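Bekow hand-held gripper pair - for recording demonstrations at home

Sold as a set of two, left and right
In stock at the Lokinov shop
Written up by Melati Hidayat

I've been selling these for a while now and the old page was mostly a table of part codes, so I've sat down and written a proper one. If you only want the part codes they're still at the bottom.

The Bekow pair is what you buy when you want to teach a robot arm to do something with its fingers and you haven't got a robot arm to hand, or you have one but it's bolted to a bench across town. You hold one gripper in each hand, squeeze, and do the job yourself. The camera on each gripper sees what the fingers see, and the recording goes off to be used as training examples. I do most of mine in ordinary rooms, on whatever surface is free, and I think the examples are better for it. A lab bench is lovely and tidy and your robot will learn that the whole world is a lab bench!

What they're like to use

Stiff for the first evening, then fine. The squeeze is short, so small hands can manage a full close, and the soft ribbed pads do a lot of the holding for you. I used to clamp down on everything as if it might run off. You don't need to. Bring the pads in until they touch both sides, a tiny bit more, and lift.

The two arms are jointed and have slots cut along their length, which keeps the weight down (you'll be glad of that by the end of a session). The pivots want a drop of light oil now and again. Please don't use cooking oil. I had a pair back in December that smelled of chips and took me ages to clean.

Packing and unpacking is the job I'd start with. Find a cardboard box, fold the flaps down, put a few bits and pieces in it and take them out again, one hand at a time and then both together. It sounds dull, but it gives you lots of different grips very quickly: hard smooth things, crinkly bags, soft bundles that change shape every time you touch them. Both hands have to keep out of each other's way as well, and that's the part learners find hardest, people and machines alike.
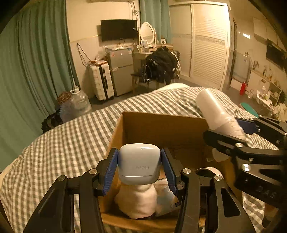

Earbuds case between the blue pads, with the second gripper holding a translucent plastic cylinder.

Small rounded cases are a good test of your grip. Get the pads square on the two sides and you can tilt one any way you like. Catch it off centre and it tends to spin, and if you've done that, keep the recording anyway but mark it as a slip. Maricruz Pacheco, who looks after the training side at Luvilska, told me off for deleting mine. She wants the slips, as long as they're labelled, and she wants to see me recover from them too.

Bottles and cups are easier on the hands but harder on the learning system, especially see-through ones. Do plenty of those, and hold them at different ends and different angles. If you always pick a cup up by the rim, that's the only way your robot will ever want to do it.

How I run a session

I set out 9 objects at most. More than that and I start choosing favourites. I say the task out loud, start recording, do it once at a normal speed, stop. Then I shuffle everything and go again. A set of 100 short takes is a good day's work for me, with tea in the middle, and I'd sooner have those than one enormous recording with me scratching my nose in it.

Change the background as often as you can. Move the box to the other end of the table, do some on the floor, do some on a bed (a soft surface makes the box shift as you lean on it, which is good practice). Leave the curtains open for one batch and shut them for the next. I wouldn't clear the room first either, but do put away letters and bank cards, because the view is wide and takes in much more than you'd expect.

What's in the set

Two grippers, left and right
Four spare finger pads, blue
Hex key for the pivots
Two wrist straps
Carry bag (a bit flimsy, I've asked for a better one)
Printed start-up guide, 7 pages

You'll need your own computer for storing the recordings. The Krishnan sorting software is sold separately and you can manage without it, though I wouldn't go back to naming files by hand.

Pads and wear

Pads are the bit that wears out. Mine go shiny along the ridges first and then start letting go of smooth plastic. Wipe them with a damp cloth after anything dusty, cardboard especially. Swap both pads on a gripper at the same time - a new one facing an old one pulls everything to one side, and that ends up in your examples.

Hire

If you're not sure, hire a pair for 6 days and take the fee off the price if you keep them. Ring or email and ask for Melati.

Part codes
BK-PR pair, complete
BK-PD finger pads, pack of four
BK-PV pivot set
BK-ST wrist straps

Page updated February 7, 2021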